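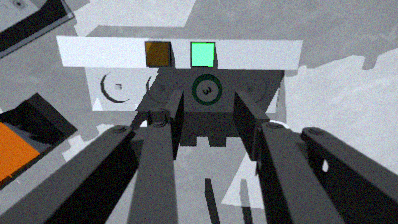
**[cell-setup] Re: Gripper offset on the Bråten bench model**

Hello all,

Great question, and I'm glad it came up, as I've just spent a very happy afternoon inside that very cell. First the original, for anyone who has joined since:

> We've loaded the Bråten bench into the Amitz simulator and the arm moves nicely, but the gripper seems to close slightly to one side of where we ask it to. We're on build 3475. Is it the tool frame, the table, or us? Also, does it matter where the loose items go when we reset the scene? The Prarnberg notes only cover the older layout.

Start with the tool frame. I'd put money on it! The cell file still carries the offset for the old Janik fingers, and the ones in the current model are longer. With the old number in there, the arm believes its fingertips end further back than they do. If the gripper is also leaning a little when it comes down, the mistake shows up as a sideways miss, which sounds just like what you're seeing.

My routine for putting it right:

1. Bring the arm over the white control panel, slowly, with the fingers apart.
2. Switch to the view down the gripper and line the middle of the palm up with the mint green button. The amber one sits off to its left, so it's easy to tell if you've drifted.
3. Look for the dial with the dark green ring, just above the palm in that view. If the ring has slid off to one side, your rotation is out, and you should fix that before you touch the offset.
4. Close the fingers on nothing and write down where the tip point lands. Open, turn the wrist half a turn, do it again. Half the difference is your sideways error.

Put the new value in the tool file, not in the program. I did it the other way round last December and then wondered for ages why every new program I wrote was wrong in the same direction.

One more thing on the view itself: the linkages fill most of the lower half, so anything small and close in tends to vanish behind them. I keep the overview open in a second window and swap between the two all the time. It makes a huge difference. 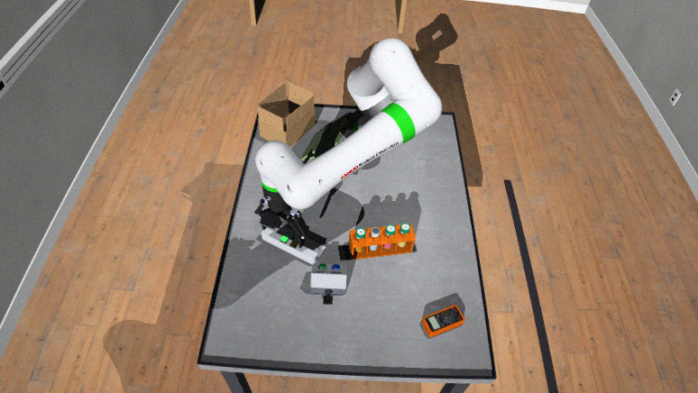

## Where the loose items go

It does matter, a bit. The arm base is fixed at the far end of the table and everything else can be moved, so I check the loose things against the base every time I reset.

- **Cardboard box:** far left corner, open side up. If it creeps inwards, the forearm will find it on a low sweep.
- **Tube rack:** near the middle. The orange is lovely and easy to spot from the overview. Leave room for the fingers to open on either side of the row.
- **Multimeter:** down towards the lower right corner. Ours lies at a slant and I leave it that way.
- **Small white device with the green and blue buttons:** below and left of the rack. Give the fitting on its near side some space.

After a reset, let the scene settle for 4 seconds before you move anything. Items can start a hair above the table and drop, and if you save the positions too early you save them in mid-air. I then run the slow check path 3 times, and if the tip point comes back to the same spot each time, I save the lot under a new name.

If you redo the offset and it's still off to one side, please post your tool file and the two tip readings to the list. I'd love to have a look. I can send my copy of the slow path as well, it's only a few lines long.

Best wishes from the Bråten end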